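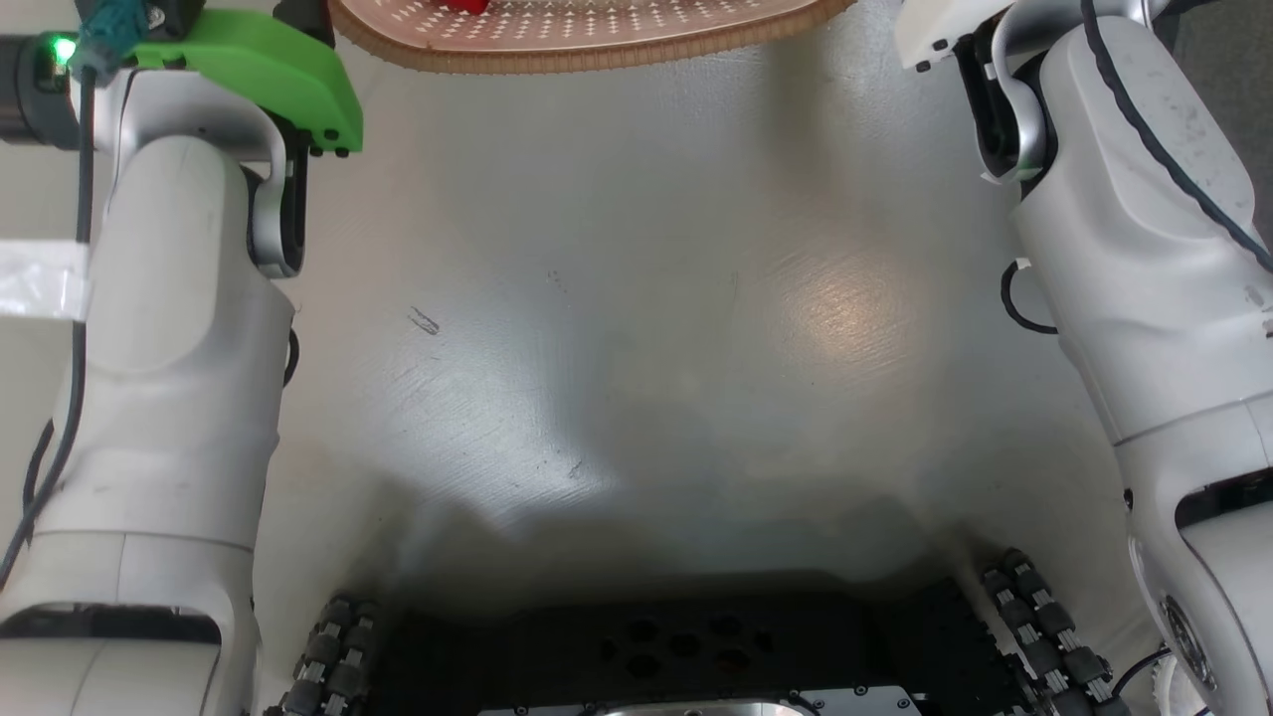 Section 3. First Power-Up and Table Check

Cenon Two-Arm Bench Kit, User Manual
Revised March 26, 2026

You have bolted things down, thrown out the foam, and kept the foam you were supposed to throw out. Good. This section takes you from a dead bench to two arms that hold a pose. Read it once all the way through before you touch the switch. Corinne Hutchins, who answers our support mail, can tell who didn't.

Before you start

You will need the key for the power box, the hand controller, and a soft cloth. You will also need the unit number from the sticker inside the box lid. It looks like a phone number from a very small town (ours is 3372). Write it down now. The lid will be closed when you want it.

CAUTION: The arms are stiff when powered and limp when not. If you cut power while an arm is raised, it comes down, and it does not check for coffee first. Support both forearms by hand or park them before switching off.

3.1 Clear the reach area

1. Take tools, mugs and phones off the table between the arms.

2. Set your work basket at the far side, where both arms can get at it. Any light basket with a rounded rim will do. Wire baskets are allowed but they scratch the table, and then people write to us about the table.

3. Wipe down the tabletop. Scuffs and fine scratches are fine. Grease is not, and neither is whatever was in the mug.

Note: A shiny table throws back your ceiling lights. If the kit loses track of a part that is plainly sitting there, move the lamp before you blame the software. We blamed the software for most of October.

3.2 Check the cables

1. Follow the gray cable down the forearm from its connector. It should lie along the arm without pulling tight.

2. Swing each wrist gently by hand, power off, through its full travel. Watch the thin black cables. A small loop standing off the arm is slack, and you want slack. A loop big enough to catch the basket is too much of a good thing.

3. If you need to tape a cable, tape it to the fixed part. Tape across a joint lasts until the joint moves.

CAUTION: Do not use zip ties on the forearm shell. Moataz Slaoui in our repair shop has a drawer of cracked shells and would be glad not to need a second drawer.

3.3 Power up

1. Turn the key to ON. The fans start. They are loud and they stay loud.

2. Wait for the indicator light at each wrist to turn green and hold steady. On a cold morning this takes longer than you think it should.

3. Press HOLD on the controller. You will feel the arms stiffen. Let go of them.

4. Press CHECK. Each arm moves a hand's width up and comes back. The left goes first. If the right goes first, your plugs are swapped. Power down, swap them, and mention it to no one.

5. Enter your unit number when the controller asks. It will ask 2 times. We know.

3.4 If the check fails

Error 1110 means the controller cannot find one of the wrists. Nine times out of ten the connector is a quarter turn short of seated. Park the arm, cut power, push the connector in until it clicks, turn the collar, and start again from 3.3.

A light that blinks green is still thinking. Give it a minute. A light that blinks for longer than that has stopped thinking and should be restarted.

A light that stays off with the fans running is a job for us. Please don't open the wrist. The screws are small, they are black, and your floor is probably dark too.

3.5 Parking the arms

1. Take anything out of the grippers.

2. Press PARK and keep your hands back until both arms have settled.

3. Turn the key to OFF and take it with you. The kit has no password, so the key is the password.

Support

Write to the bench kit desk at Cenon with your unit number and the error code, and say what the arms were doing at the time. "Something weird" has been reported already. For spare cables and wrist collars, ask for Siham Lamrani.

Next: Section 4, Teaching the First Pick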